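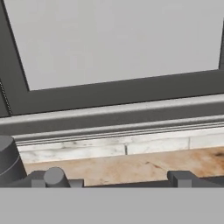
Pale panel, dark surround, grooved grey rail.

29th February

A bonus day, so I spent it on Groreo! I have been looking at that hill from the road all February and kept saying next week, next week, and then there was an extra day going spare and no more excuses.

Parked at the Fuvgate end, by the gravel turning place, and had my boots on before it was properly light. The first stretch through the larches is a bit of a plod (mud, roots, more mud) but then you come out by the wall and the whole valley opens up behind you. I stopped five times before the second stile just to turn round and look. Slow going, and I didn't mind a bit.

The beck was high. The stepping stones were under, so I went up to the footbridge, and that added 40 minutes by the time I had picked my way back to the path. Worth it though, there's a lovely little waterfall up there I had never seen, with ice all down one side of it.

Last pull to the top is steep and grassy and my calves are telling me about it now. Two false tops, same as the book says, and I fell for both of them. But oh, the summit! Clear right across to Skemix with snow still lying in the gullies, and a raven going over so low I could hear its wings. Ate my cheese roll crouched behind the cairn with my hood up, grinning like a fool.

Came down the long way by the old quarry track, which is kinder on the knees. Saw 2 hares, and frogspawn in the wheel ruts already. Back at the car with a bit of light left.

That makes 93 hills on my list. Kombo next, if the wind drops, and I must get new laces before then. Left one is down to a thread.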